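Section 3: Getting your work surface ready

Okay, you've got the Talpur table standing on its own feet (if not, go back to Section 2, I'll wait). Now for the top. I've set up more of these than I care to admit, first in the Gustthorpe workshop and then at home, and it's the prep that makes the difference between a top you love and one you grumble at.

1. Clear everything off. Yes, the coffee too.

2. Wipe the whole top with a barely damp cloth, working from the middle out to the edges. I use plain water and a drop of dish soap.

CAUTION: No bleach and no scouring pads, please! I tried a pad on my first one and I still look at that patch every morning.

3. Dry it with a clean towel and give it 121 minutes before you put anything heavy down. (The Pivex care card says 120, but I like to be sure.)

4. Run your palm along both edges and around the corner. You're feeling for grit, staples, bits of packing tape - anything that could snag a sleeve. The corners are rounded on purpose, so if one feels sharp there's probably still some film stuck to it. Peel it off slowly.

5. Stand back and check the color in daylight. The gray is matte and a little mottled, with lighter flecks and patches scattered over it, and I love it for that because crumbs and pencil dust don't shout at you.
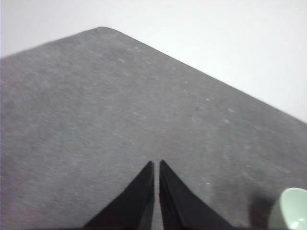
6. Decide where the table will live. Leave yourself room to walk past the corner, then check it's level both ways and turn the feet until it stops rocking.

NOTE: If you ordered the Stadden edge strip (part 171), put it on now, before you load the table up. You'll want both long edges free, and it goes on much easier with a second pair of hands.

7. Put your things back, heaviest first, and keep the really weighty stuff over the legs.

Once you're happy, go on to Section 4 for the drawer unit.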